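# Berus Counter Pick Data

Last updated: July

Recordings of a two-arm robot filling orders at a small snack counter, with notes from the staff who work the same counter. Collected by Ukis at the Plimine site. Contact for the recordings is Farzad Sadeghi. Contact for the staff notes is Zohreh Alipour.

## What is in it

- 1291 episodes, one order per episode
- 40 written notes from counter staff, with names removed
- the shift sheet used before the arms were installed, and the one used now

An order is one to 5 items placed on a tray. Items include sandwiches, bottled drinks, candy bars, cookies and small boxed goods. Each episode starts when the order is sent and ends when the arms return to rest or an operator stops the run. Stopped runs are kept and marked `stopped`. Please don't drop them without saying so in your results.

## How the work changed

Before the arms, two people covered the counter at lunch. One took orders and one picked. Now one person takes orders, checks each tray and hands it over. The second person does restocking and cleaning for the whole floor and comes back to the counter when called.

Staff did not lose hours during the collection period. Their tasks did change, and the notes are mixed on that. Several people were glad to stop reaching across the table all through lunch. Others wrote that checking trays is dull and that they talk to customers less. New hires asked for more training on when to press stop, and a 3 page guide was added. It is in `docs/stop_guide.md`.

Restocking takes longer than it used to. Sandwiches have to stand upright in the basket so the gripper can close on them, and jars need space between the lids.

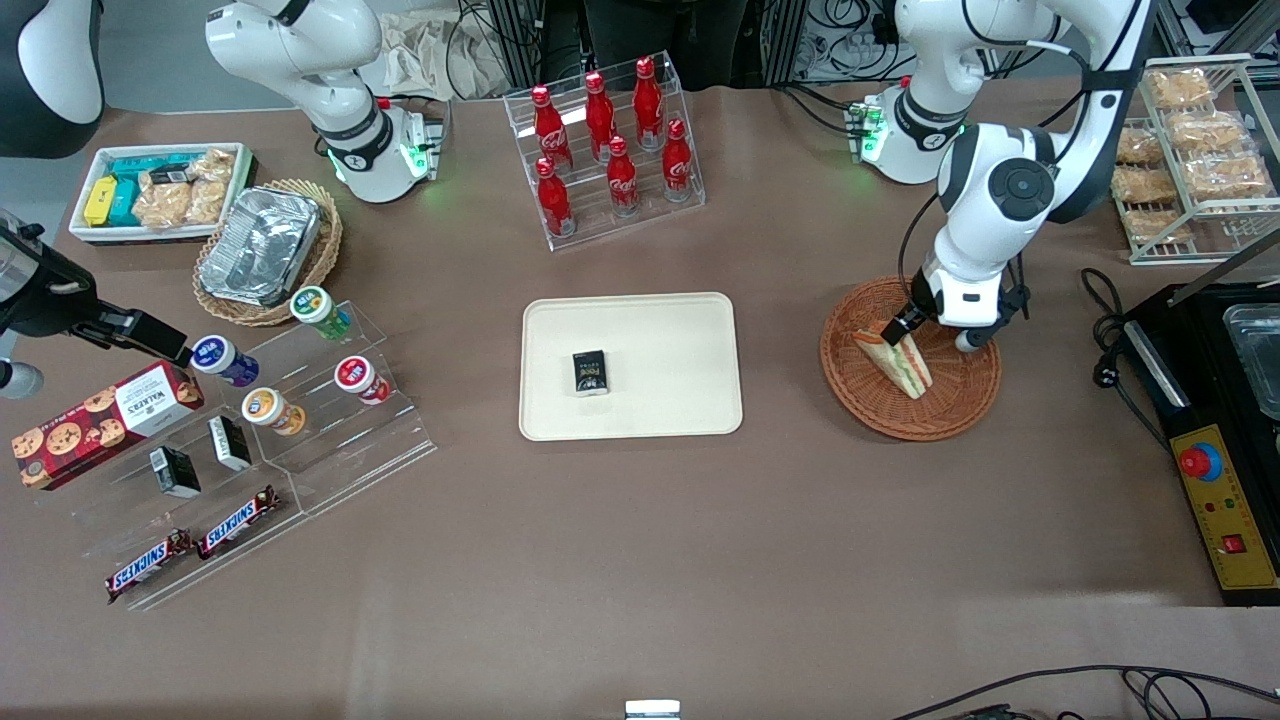

Staff asked for a say in the layout, and from the second month on they set it themselves at the start of each shift. Layout therefore varies more in the later episodes. The `layout_by` field says whether staff or engineers placed the stock.

## Known limits

- One site, one counter, lunch hours only.
- Crushed packaging is logged by whoever checks the tray, and people judge it differently.
- Notes were optional. Night staff wrote very few.

## Use

Free for research and teaching. The staff notes may not be used to rate or identify workers. Khosravi holds the original audio of the interviews and does not release it.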